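Product Review: Fendalside Holiday Bedspread, Queen Size
Prepared for the Surstead Residential Services Equipment Review
January 25, 2019

The Surstead guest residence replaces its bed coverings on a rolling basis. The Fendalside was selected for trial at the request of Amna Shaikh, who manages the rooms during the winter visiting period, and was placed in use alongside the plain Cordier coverlet that has been our standard since the residence opened.

Laundering was the first concern. Each bedspread was washed 23 times on a warm cycle and tumble dried on low. The red held well. Slight fading appeared at the fold lines after the tenth wash, and one seam at the foot end required restitching. The Cordier showed no seam failure but pilled heavily across the top.

Drying time was longer than the supplier's leaflet suggests. Murray MacLeod, who supervises the laundry at our Asstead building, recommends that no more than two be loaded together – a third left all of them damp at the center.

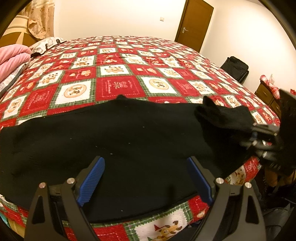
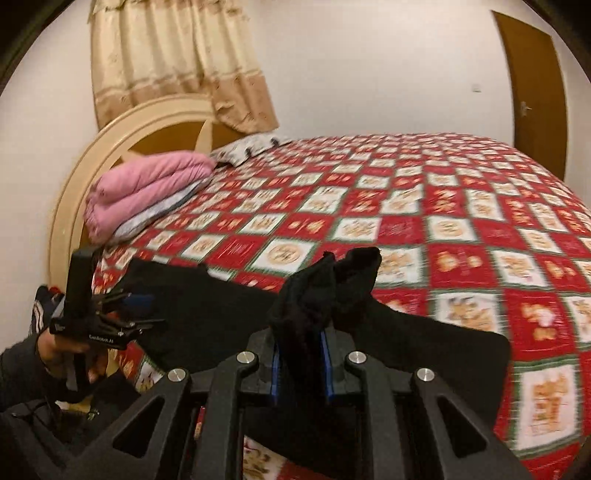 The bedspread with its red and cream squares.

Warmth was judged adequate for rooms kept at normal heating levels. Guests in the north corridor asked for an additional blanket, as they had with the Cordier. The Fendalside should be regarded as a top covering and issued with a blanket from October onward.

Opinion on appearance was divided. Families with children responded favorably to the seasonal print. Several longer-stay residents considered it unsuitable once the holidays had passed, and Solange Robichaud has asked that it be withdrawn from their rooms by the end of this month. Storage must therefore be counted in the cost. A folded bedspread takes up noticeably more shelf space than the coverlet it replaces.

The supplier answered our one warranty inquiry in 10 days and provided matching thread at no charge.

Rating: 3 out of 5. Approved for seasonal use in family rooms only. The Cordier remains the standard issue elsewhere – a replacement for it will be reviewed in May.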